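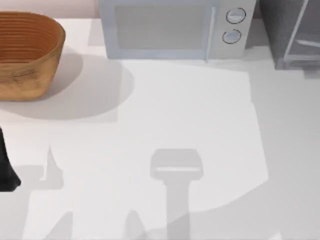
The kitchen counter, with my basket at the far side.

Dough sticks to the basket every time – what am I doing wrong?

plarkell_baker
Posted 4th October

Hello to all. I have been baking sourdough since August and I am still a beginner. The bread tastes good, but when I turn the dough out of the basket, a part of it stays behind. Then the top is torn and the loaf goes flat in the oven. I use 400 g of strong white flour with some water and starter, and I dust the basket with the same flour. I leave it in the fridge overnight.

My neighbour says I should put a cloth inside. My sister says a cloth is for people who are afraid. Whom should I believe?

ryecrust
Your sister is funny, but your neighbour is right. Use a cloth until you know your dough. A thin tea towel rubbed with flour is enough. You will lose the ring pattern on the crust, but it tastes the same.

Dimetti
I don't agree. The problem is the flour. White wheat flour drinks the water from the dough and becomes glue. Change to rice flour, or half rice and half wheat. I have never used a cloth and my loaves come out clean.

ryecrust
Never? Not once?

Dimetti
All right, once, at Christmas, and the cloth stuck too.

plarkell_baker
Thank you both. I did not know that rice flour was different. Is it the same one they sell for puddings?

Felicidad Rivera
Yes, plain white rice flour, from any shop. Not the sticky kind.

May I ask how much water you use? You wrote "some water" and for me this is the important question. I made the same mistake for a whole winter. I followed a recipe written for Canadian flour, and my flour could not hold so much.

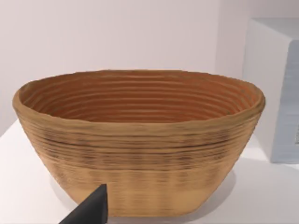

With a wet dough you can try every flour in the cupboard and it will still stick to the ridges. Take away a little water, shape it more tightly, and let it rest on the table before it goes in the basket, so that the skin can dry a bit. I also dust the top of the dough, not only the basket. It looks like too much, but you can brush it off later.

plarkell_baker
I looked in my notebook. It is 320 g of water, and the starter is also quite liquid. So perhaps it is too much?

Felicidad Rivera
For a beginner, I would say yes. Try 270 and see how it feels in the hands.

awwad_k
Sorry, but 270 will give you a brick. I make two loaves at a time from 800 g of flour and I would not go under 560 of water. Learn to shape instead. Drier dough only hides the problem.

ryecrust
A brick that comes out of the basket is still better for learning than a puddle. She can add the water back later.

awwad_k
We will not agree on this one :)

Mument
Nobody asked about cleaning. Do you wash the basket? A friend of mine put hers in hot water with soap and afterwards it smelled of cellar.

plarkell_baker
I washed it two times. Was that bad?

Mument
Not a disaster, but stop. This is my order of work:

1. Knock out the loose flour over the sink as soon as the loaf is in the oven.
2. Leave the basket in a warm, airy place until it is fully dry.
3. Brush between the ridges with a stiff dry brush.
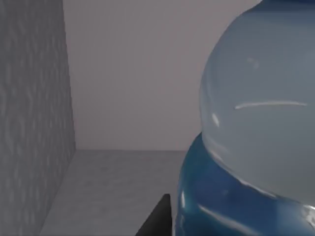
4. Put it away uncovered. A plastic bag is the worst place for it.
5. If you see spots of mould, brush them off outside and dry the basket in a barely warm oven. If they come back, buy a new one.

Dimetti
I agree with all of this except the sink. Wet sink and flour, you know what happens to the drain. I do it over the compost bucket.

plarkell_baker
I have bought the rice flour and tonight I will make one dough with 290 g of water – in the middle, so that everybody is a little unhappy. I will write again after the weekend.

awwad_k
Good. And shape it twice!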